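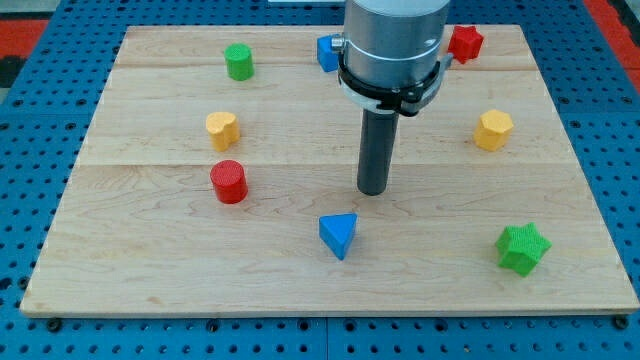 Eight blocks, one stick, and a lot of promises

I have been going to the shared workshop in Etville since February, mostly to use the bandsaw, and I got pulled into the arm project because I own a decent set of bolts. That is the whole story of my qualifications. Jianhua Qiu runs the software side and Baoshan Dong does the metalwork, and the two of them have been calling it Delow for so long that I have stopped asking what it means.

The idea is simple enough to say out loud. You type a sentence, something like "push the yellow heart next to the red star," and the arm pushes the yellow heart next to the red star. No fingers, no suction cup, just a dark gray rod pointing straight down at a maple board. I was told this makes the problem easier. I would like to see the version that was harder.

My part was the board. The blue table is metal and full of holes, fine for bolting things to and terrible for sliding a foam-like block across, so we needed a flat top. Baoshan wanted plastic. I had maple left over from a bench, already planed, and I argued for that mainly to get it out of my garage. It is bolted through to the table now. The first time we put it on, I had left one edge a hair proud at a seam, and every block that crossed it tipped or turned. Jianhua spent an evening blaming his code. I let him go on a bit longer than I should have, then went and got the sandpaper.

So before anybody tells me how clever these systems are getting, I would point out that ours was beaten by a ridge you could barely feel with a thumbnail.

What the log says

We keep a log, and I am the one who nags about it. As of 14 Apr 2025 it has 537 attempts in it. I went through the last 200 with a cup of coffee and a bad attitude. The rule I use is strict: the right block has to end up where the sentence said, and nobody gets to reach in. Jianhua's rule is looser. He counts it if the arm "clearly had the right idea," and I have told him what I think of that.

Cylinders are a nuisance. Push one a little off center and it swings away from the rod, and then the arm goes around to the other side and does the same thing again. I watched it chase the red one for 11 minutes. The cube behaves. The stars are odd, as the rod can settle in between two points and then it steers beautifully, or it can catch a tip and spin the thing in place. When that goes well people in the shop clap. I think it is mostly luck where the rod lands, and I have said so, and Baoshan thinks I am being sour.

He may be right. I did see it move the blue triangle across the near end of the board in three short pushes, correcting itself each time, and I stood there longer than I meant to.

The clamp

One real complaint, for anyone building something like this. The black clamp ring around the wrist has a tab that sticks out on one side, and with the rod over the middle of the board it gets between your eyes and whatever is at the far end. If you are standing where I stand, you lose sight of a block just when you want to check on it. Baoshan has promised to make a slimmer one. He has also promised to fix the drill press.

The parts bill so far, for my share, is some 40 dollars, all of it hardware and sandpaper, so I can't claim to have been robbed. Jianhua wants to add a camera mount next and start on longer instructions, such as sorting everything by color. I asked if we could get the red cylinder to go where it is told first. He said those were the same problem. I don't believe him, but I have agreed to cut another board, a wider one, and this time I am checking the seams before it leaves my garage.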